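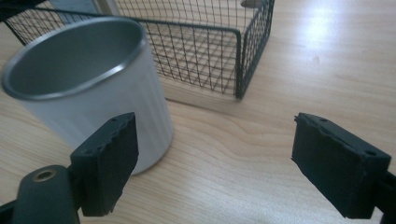 A metal tumbler on a wooden tabletop.

Seasonal Flower Farm Assistants (6 positions)
Hevero Growers Cooperative, Purba Valley

Hevero Growers Cooperative invites applications for the position of Seasonal Flower Farm Assistant. The cooperative represents small and mid-sized cut flower growers in the Purba Valley and supplies florists, grocers and event designers through its wholesale market at Uloden. Appointments begin in February and continue through the end of the dahlia harvest.

Assistants are assigned to one member farm for the length of the season and spend one day each week at the Uloden market. The working week is 30 hours. Shifts start at 6:30 a.m. during the harvest months and at 8:00 a.m. at other times.

Duties
Sowing, potting up and transplanting annuals and perennials
Cutting, stripping, bunching and grading stems to the cooperative's standards
Preparing buckets, coolers and delivery orders
Weeding, netting, staking and irrigation checks
Keeping harvest records by variety and bed
Receiving stock and serving wholesale buyers at the market

Requirements
Applicants must be at least 18 years of age and legally authorized to work in the United States. The work is performed outdoors in all weather and includes kneeling, bending and lifting full buckets. One season of paid or unpaid experience in farming, landscaping, floristry or nursery work is required. A valid driver's license is preferred. Familiarity with ranunculus, lisianthus or sweet peas will be considered an advantage.

Compensation and Training
The position is paid hourly, at a rate set according to experience and stated in the offer letter. Assistants who complete the season receive a payment of $748 with their final paycheck. All assistants attend the Britia Course in Postharvest Care, held over four evenings at the market building, at no charge. Shared housing is available at two of the member farms and should be requested at the time of application.

How to Apply
Please send a cover letter, a resume and the names of two references to Gerardo Valentini, Farm Labor Coordinator, Hevero Growers Cooperative, P.O. Box 2075, Uloden. The letter should state the dates on which the applicant is available and any preference among member farms. Interviews will be conducted by Mr. Valentini and Ridwan Goh, Market Manager, and will include a short visit to a working farm.

Hevero Growers Cooperative is an equal opportunity employer. Applicants who require an accommodation during the selection process should note this in their letter.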